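Revision 2, 14 April 2024

## 4. Setting up the Stollance countertop cabinet

The cabinet is delivered assembled, with the drawer packed separately. You will need a soft cloth, a small level and the hex key from the parts bag. Read this section through once before you start.

### 4.1 Choosing a place

The counter must be flat, dry and at least 980 mm long if you also plan to use the Marras wall rail (see section 6). Leave enough free counter in front for the drawer to open all the way.

**Caution:** Do not place the cabinet next to a cooktop, above a dishwasher vent or in direct sun. Heat and steam can warp the drawer sides and lift the finish.

### 4.2 Leveling

1. Wipe the counter and let it dry.
2. Set the cabinet down in its final position - lift it, do not slide it.
3. Lay the level on top, first side to side, then front to back.
4. Turn the feet with the hex key until the bubble is centered. Clockwise raises the corner.
5. Press on each corner in turn. If the cabinet rocks, go back to step 3.

### 4.3 Fitting the drawer

1. Remove the paper strip from both runners.
2. Hold the drawer level and start both sides at the same time.
3. Push slowly until you feel the stop, then lift the front slightly and push past it.
4. Open and close the drawer a few times.

If the drawer sticks on one side, the cabinet is probably not level. Repeat 4.2 before adjusting anything else. Do not use cooking oil on the runners. Dreken dry wax (part 536) is suitable and should be applied with a cloth, then wiped off.

**Note:** Cabinets made before June have a single center stop. On these, skip the lifting movement in step 3 and push straight in.

### 4.4 Loading

- Put heavy utensils toward the back of the drawer.
- Keep the drawer closed when placing anything on top.
- Cans and jars may stand on the top panel. Wipe the bases first, as damp metal leaves rings.
- Do not load the top panel with over 2 kg.

### 4.5 Care

Clean with a barely damp cloth and dry at once. Avoid scouring pads, bleach and glass cleaner. A small amount of Ustmont wood balm may be used on the outside twice a year - never inside the drawer, where it can come into contact with food.

Small scratches can be touched up with the finish pen, part 1144. Test the color on the back panel first.

If a runner is bent or a foot will not turn, stop and order a replacement. Parts are listed in section 9. 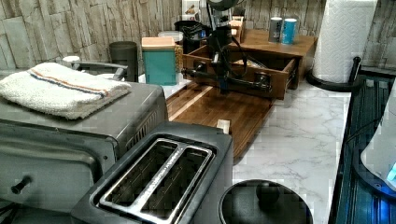 *Fig. 4. Cabinet on a counter with the drawer open.*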